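In Praise of the Lamp on the Wall

I have come around, slowly and with a lot of grumbling, to the idea that a lamp belongs on the wall. For most of my life I kept lamps on tables, as my parents did, and I gave up half of every table to them without a thought. Then last July we moved into the top-floor place on Karagiannis Street, with its white walls and its ceilings that lean in on you, and there was simply no room beside the bed for a table of any kind.

So up went a wall lamp, a plain black one with a cone for a shade and a thin arm, and I sulked for two weeks. It looked like something from a dentist's office, I told anyone who would listen. But by the end of the month I was reading more than I had in years, and I had stopped knocking over my water reaching for the switch. A light that comes from the side and a little above is a kind light – it falls on the page and leaves the rest of the room alone.

People object to the cord, and I understand them. A black cord on a white wall is not shy.
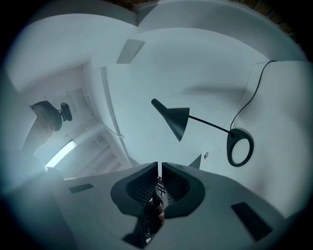 I was quoted nearly 900 dollars to have wiring put inside the walls, and I thought about it for an evening and then bought a good book instead. A cord that is allowed to curve a bit looks far more at home, to my eye, than one pinned flat under a plastic strip. The same goes for the odd screw hole. Walls get lived with, and I don't mind if mine show it.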